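4. What people told us about their tables

4.1 The households and how we came to them

Readers who have come straight to this section may like a short reminder of where the answers come from. We posted 800 questionnaires to homes in three neighbouring towns, Clekden, Darkgate and Vascombe, and 331 of them came back to us filled in well enough to use. A good many had extra pages tucked inside, and one arrived with a hand-drawn plan of a kitchen as it had looked in the respondent's childhood. From those who ticked the box to say they'd be happy to talk further, we chose 50 households and visited each of them once, at the table they had written about. Farzana Jafri did the Clekden and Vascombe visits and Kelechi Mohammed did those in Darkgate. The visits began in August and were meant to last an hour. Most ran well over, usually with a second pot of tea.

We had asked people to tell us about the wooden table their household used most, whatever sort it was and wherever it stood. The wording mattered more than we knew at the time. Several people wrote to ask whether a desk counted, or a workbench in the shed where the family ate in summer, and we said yes to all of them. Those odd cases gave us some of our warmest conversations, and we would keep the question just as loose if we were doing it again.

4.2 Marks, rings and scratches

Taken together, the interviews gave us 1013 separate remarks about the surface of a table, each of which we sorted by hand into good, bad or neutral. We read every remark twice, several weeks apart, and where our two readings disagreed we talked it over until we had settled on one.

Marks were by far the favourite topic. We had expected people to be a little embarrassed by them, and a few were; one woman in Vascombe had put a cloth over the table before Farzana arrived and only took it off near the end of the visit. More often, though, people wanted to show us. They ran a finger along a scratch while they told us how it got there, and quite often another member of the household would call out a different version from the next room. A man in Darkgate had a burn from a saucepan that he dated by which of his children had been born. In Clekden, two sisters who had shared a table for most of their lives couldn't agree on who had carved the letter F, as neither of their names began with it.

Age of the mark made a great deal of difference. Old damage was spoken of fondly, or at least with patience, while anything new was still a sore point, and the same person could hold both views about marks a hand's width apart. "That one's history," a Clekden grandfather told us, "and that one's my grandson." We heard something along these lines so many times that we began to listen for the moment when a mark crossed over. People put it at a house move, or a death in the family, or simply at the point when they stopped noticing. Very few could say when it had happened, and those who could tended to tie it to something that had nothing to do with the table at all.

4.3 Colour and grain

We had given colour only one line on the questionnaire, and it deserved more. Owners of dark tables talked mostly about depth and weight, and about dust, which they felt they were forever wiping away. Owners of pale ones talked about light coming into the room. They also had more to say about the grain itself, perhaps as there is less polish and stain getting in its way. Banding was mentioned again and again in this group, with people comparing it to sand, to toast, to a field after harvest and, in one case, to the neighbour's cat. The pale, finely banded look they had in mind is the kind shown in Figure 3, where beige, cream and soft tan lie side by side in the one surface.

Figure 3. A light wooden tabletop with fine grain, banded in beige, cream and tan.
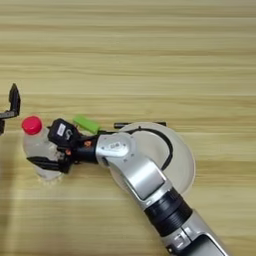

Quite a few people had firm ideas about which way the grain ought to run. The usual view was that it should follow the long side of the table, and those who held it were surprised that anyone might think otherwise. A smaller group, nearly all of them keen home bakers, liked to work across it and said the lines helped them keep a sheet of pastry square. We hadn't come across this in our reading, and we'd be glad to hear from anyone who has.

Children came up here too. Parents told us about toy cars driven along the bands as if they were roads, and about one boy in Darkgate who would eat his dinner only if his plate sat between two particular lines. His mother still sets it there when he comes home to visit. He is a grown man with a beard, she said, and he checks.

4.4 Care, and arguments about care

Nearly every household had a routine for looking after the table, and in homes with more than one adult there were often two. Oil and wax each had loyal followers. Soap was a sorer subject — three couples asked us to settle a dispute on the spot, which we politely declined to do. What struck us was how seldom anyone had read about the matter. They did what a parent had done, or what the person who sold them the table had told them to do, and they went on doing it even when they suspected it wasn't helping.

Coasters deserve a paper of their own. Most homes we visited owned a set, and in a fair number the set was kept for visitors, so that we were handed one while our hosts put their own mugs straight down on the wood. We noted this in Darkgate first and then found it in the other two towns as well. When Kelechi asked one couple about it, they looked at their mugs, looked at each other, and said they supposed a guest's ring would be harder to forgive. We return to the matter of whose marks are welcome in Section 5, where the Vascombe answers differ from the rest.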